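Grelberg Clear Tray and Foltden Nylon Shuttlecocks: Bench Review

Reviewed by Temitope Osagie
Sep 11, 2024

Club storage for plastic shuttlecocks usually means the tube they came in. Tubes protect the skirts well but are slow to sort from, and a used shuttle with a splayed rim tends to jam halfway down. I wanted an open tray for the sorting table, so I bought the Grelberg clear tray and put it to work with a stock of Foltden nylon shuttles.

Tray

The tray is a single piece of transparent plastic, rectangular, with low walls and a molded handle at each end. Mine weighs 305 grams on a kitchen scale. Over a white board the floor nearly disappears, so grit and broken bits of vane are easy to spot. The drawback is glare: the ridged inner walls pick up overhead light, and I moved my lamp to the side after the first session.

The walls will stop a shuttle from rolling out on a level table. They will not do much if the tray is carried at an angle. Use both handles.

Shuttles

The Foltden has a white rounded base with a dark band and a molded skirt of thin ribs and vanes. Set down on its side, it rolls in an arc around the base and settles within a short distance. For sorting, this matters more than weight. Place each one with the base facing the same way and the skirts overlap without catching. Drop them in at random and the scalloped edges hook together.

I graded 200 shuttles from the March delivery over several evenings. Of these, 41 had a visible bend in the rim and went to the practice box. Tobiloba Edet repeated the check on the same batch and moved 6 more.

Handling

Hold the skirt lightly and lead with the base. A hard squeeze near the rim will set a crease in the vanes. A pale, matte surface helps with inspection, as the ribs show up by their shadows.

Shuttles on the white surface, and the tray on its board:

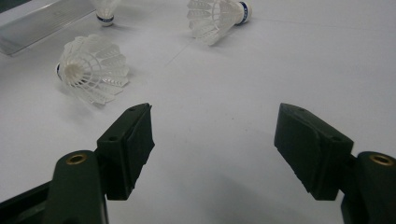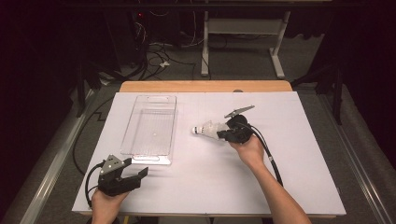
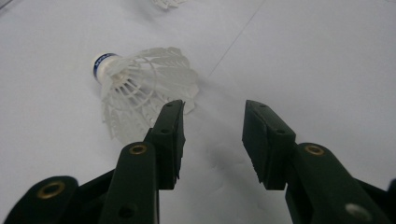 Verdict

The tray does one job and does it adequately. I would like taller walls and a matte finish on the inside. The handles are comfortable and the clear floor is useful for inspection. Cleaning takes a damp cloth; avoid abrasive pads, which hazed a corner of mine.

The shuttles are consistent enough for practice. Leonora Dalisay prefers a slower skirt for beginners, and I have not tested the other speeds.

Tray: 4 out of 5
Shuttles: 3 out of 5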